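Been asked again if a robot can do your kitchen jobs yet. Short thread, typing this between meetings

Short answer: bits of them. One bit at a time, slowly, if someone's laid the stuff out first

We've been at drinks and chopping board jobs since November. 348 goes logged so far. Dae-han Baek keeps the sheet, I just argue with it

Picking up a mug, fine. Folding a tea towel, don't ask. Anything clear is a pain becuase the cameras see straight through it

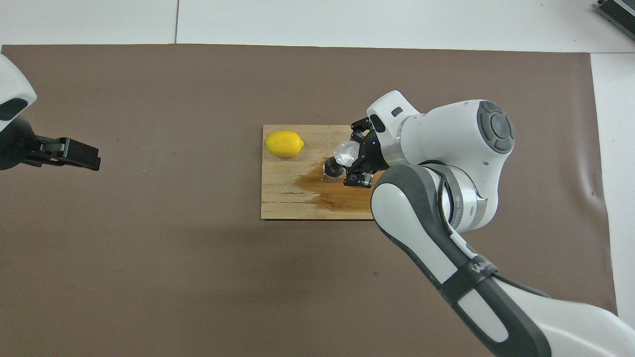 Clear thing in the gripper, clear cup under it, lemon waiting its turn. And a big brown stain on the board, which no arm on earth is going to notice unless you tell it to look

Seul-gi Shin replied asking who wipes the board down after, as in her kitchen that's most of the work and the drink is the easy part.

Fair. It's me, with a cloth. Wiping is on the list for Terkow, the next round, but "is it clean" is a much harder question than "is it in the cup"

Also speed. Best full run took 62 seconds for something I'd do in a few without thinking. Shop floor might put up with that overnight. A family at breakfast wont

So no, not yet. Would I let it load a dishwasher? Plastic only. Ask me again after the next 70 goes

Right, meeting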